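In Defense of Folding on the Good Table

My mother folded laundry on the bed, and her mother folded it on an ironing board in a back hall in Plirkstead, and I was well past 40 loads into married life before it occurred to me that the best folding surface in any house is the one where everybody eats. I have been making this case to friends for years, usually over coffee, and they nod politely and go home and fold on the couch.

The couch! I love a couch as much as anyone, and a long one with flowers on it and a pair of big square cushions is a fine place to read or nap. But it's soft, and soft things make bad folds. You lay a shirt down and it sinks in the middle, and then you're chasing the sleeves around your knees.

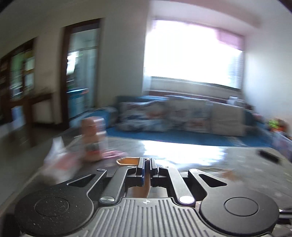
A table pushes back. You can run the flat of your hand from collar to hem and feel the wrinkles give up ahead of it, and if you have a clear cover over your tablecloth, as so many families do, the cotton slides along as nicely as you please. I once read a column in the Helik home pages that called plastic table covers a crime against good linen. Well, I have wiped jam off mine for 16 years and the linen is doing fine, thank you.

People tell me the trouble is clutter, that a family table always has a bottle on it, and tissues, and somebody's phone. Of course it does. Push it all toward the back and you still have room for one sweatshirt laid out full width, and one is all you need at a time. 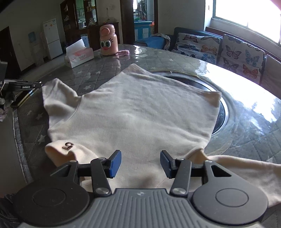

Sweatshirts are where I get stubborn. The folding boards they sell (I bought a Drelon, and I'm sorry I did) want every garment to be the same polite rectangle, and a heavy long-sleeved top won't have it. Lay it flat, smooth the body first, bring each sleeve across the middle, then fold up from the bottom in thirds. Leave the cuffs for your fingers to fuss with while you talk to whoever has wandered in, which at our table is generally somebody asking when supper will be ready.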